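Prirnix: a word list and reading set for tile, stone and bathroom fittings

Welcome, and thank you for stopping by! Prirnix is a small collection of plain-language terms used by people who sell, cut and lay wall and floor tile, put together because I kept getting lost in supplier catalogs (and I have been reading them for a good long while now).

What's inside

There are 2000 entries in terms.csv, one per line, with the term, a short meaning, any other spellings I ran across, and a note on where it tends to be used. Alongside that is a folder called passages, with 220 short pieces of writing that use the words in ordinary sentences. Some are a bit stiff. I wrote a lot of them late in the evening, and I do hope to go back and loosen them up.

Each entry has one of 23 topic tags, such as grout, edging, veining, layout or hanging storage. The tags are not perfectly even, and "edging" is much bigger than it ought to be, mostly on account of all the regional names for the same strip of trim. 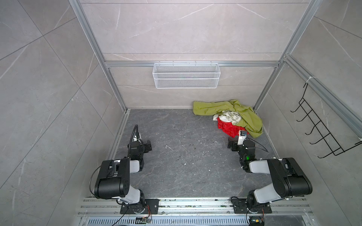 Light grey marble-look tile with visible seams, and a white wire mesh basket on the back rail. Tags: veining, layout, hanging storage.

Where the words came from

The first batch came out of my own notebooks from the years I worked the counter at Diltbridge, a tile shop with far too many sample boards. Yiran Shao added the whole Akau section, which covers stone finishes, and also fixed a great many of my meanings for "honed" and its cousins. If you find a definition in there that is clear and to the point, it is probably one of hers.

Using it

Open terms.csv in any spreadsheet program, or load it with whatever you like best. The file is UTF-8 with commas between columns, and there is a header row. If you only want a taste, sample.csv has 50 entries picked by hand.

Known problems

"Bullnose" appears twice with slightly different meanings, and I can't decide which one I like better. The Hopkin passages still use British spelling in places. A few entries under "layout" have no usage note yet.

License and thanks

The text is shared under CC BY 4.0, so please use it, fix it and pass it along. Corrections are very welcome through the issues page, and I read every one, though in November I tend to be slow about answering.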